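Werkstattheft, Juli, Schnittplatz hinten

Fortsetzung von gestern Abend. Die Kampagne für »Judstead« steht bei 982 Euro, und Iolanda schreibt schon in den Verteiler, das laufe ja von allein. Tut es nicht. Ich habe mir die Liste angesehen: der größte Teil kommt von Leuten, die sowieso am Film mitgearbeitet haben oder mit jemandem verwandt sind, der mitgearbeitet hat. Fremdes Geld sehe ich kaum. Bevor wir davon Fahrkarten nach Dorkach buchen, will ich wissen, ob das Festival uns überhaupt einen Abendtermin gibt. Marlene hat gefragt, Antwort bisher: »wird geprüft«.

Vorführkopie, dritter Anlauf. Laufzeit jetzt 69 Minuten, mit Abspann. Der Export vom Vormittag war unbrauchbar, Ton ab Akt 2 versetzt. Erst dachte ich an die Bildrate, dann an den Player. Nivaldo meint, es liege an der Audiospur aus der Hafenszene, die als einzige noch mit 44,1 kHz im Projekt hängt. Kann sein. Ich glaube es, wenn der nächste Durchlauf sauber ist. Spur gewandelt, neu angelegt, Export läuft seit 14:20 Uhr.

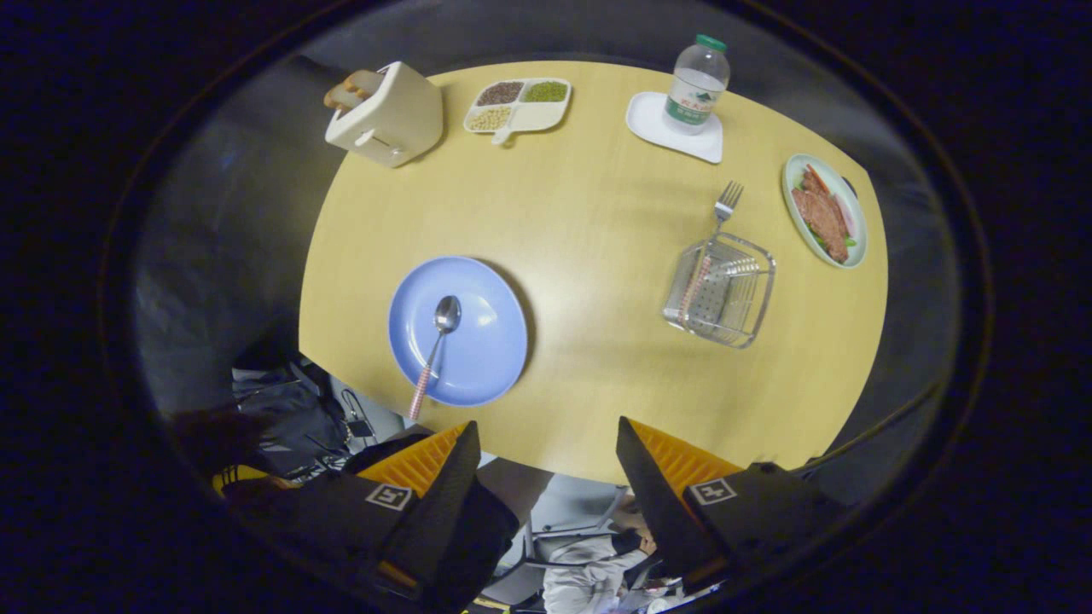 Blauer Teller mit Löffel, rechts daneben die Glasform.

Untertitel: Zuleica hat die englische Fassung durchgesehen und 15 Stellen angestrichen. Bei den meisten gebe ich ihr recht. Bei der Szene im Treppenhaus nicht, da hat sie den Witz glattgebügelt, bis er keiner mehr ist. Lasse die alte Zeile stehen, bis wir zu zweit davorgesessen haben. Außerdem stehen manche Titel zu kurz, das liest im Saal kein Mensch.

Der Name »Hầu« im Abspann kommt im DCP-Player als Kästchen heraus. Schriftart fehlt der Buchstabe. Im Schnittprogramm sieht man davon nichts, weil es still auf eine andere Schrift ausweicht. Merken: Abspann immer in der fertigen Datei prüfen, nie in der Vorschau. Habe die ganze Tafel auf die andere Grotesk umgestellt, wird jetzt enger, die Rollgeschwindigkeit muss nachgezogen werden.

Export fertig 15:05 Uhr. Ton bei Akt 2 passt. Bei der Hafenszene passt er auch, soweit ich das am Kopfhörer beurteilen kann. Nivaldo fühlt sich bestätigt. Ich warte mit dem Gratulieren, bis die Datei einmal komplett über die Anlage gelaufen ist, nicht bloß die drei Stellen, an denen man den Fehler erwartet.
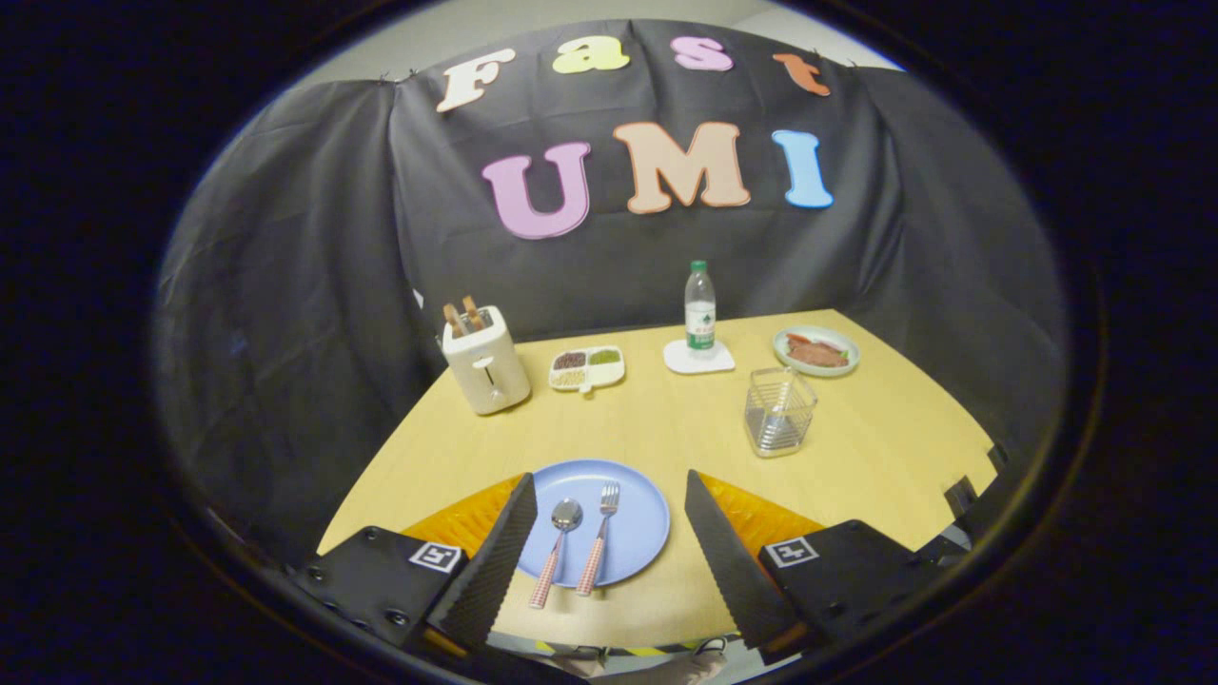
Buchstaben auf schwarzem Stoff: »Fast«, darunter »UMI«.

Telefonat mit Welington wegen des Verleihs. Jedell bietet an, uns für fünf weitere Festivals einzureichen, gegen Vorkasse. Er findet das Angebot fair. Ich finde, dass in der ganzen Mail nicht ein Festival mit Namen steht. Gebühren zurück gibt es auch nicht, wenn alle absagen. Habe ihn gebeten, sich eine Liste schicken zu lassen und zwei Filmemacher zu nennen, die das schon gemacht haben. Solange wird nichts unterschrieben.

Zum Plakat: Entwurf B ist besser lesbar, Entwurf A gefällt allen. Auf Postkartengröße ausgedruckt und an die Tür gehängt, aus vier Metern ist bei A der Titel weg. Iolanda sagt, Plakate hingen im Foyer auf Augenhöhe. In Foyers, in denen ich war, hingen sie hinter dem Getränkeautomaten.

Offen:
Komplettdurchlauf über die Anlage, mit Nivaldo
Treppenhausszene mit Zuleica klären
Abspann neu rendern, Sonderzeichen prüfen
Marlene: bei Dorkach wegen Termin nachhaken
Kampagnentext kürzen, der dritte Absatz verspricht Dankeskarten, die noch keiner gestaltet hat
Zweite Festplatte mitnehmen, die alte klickt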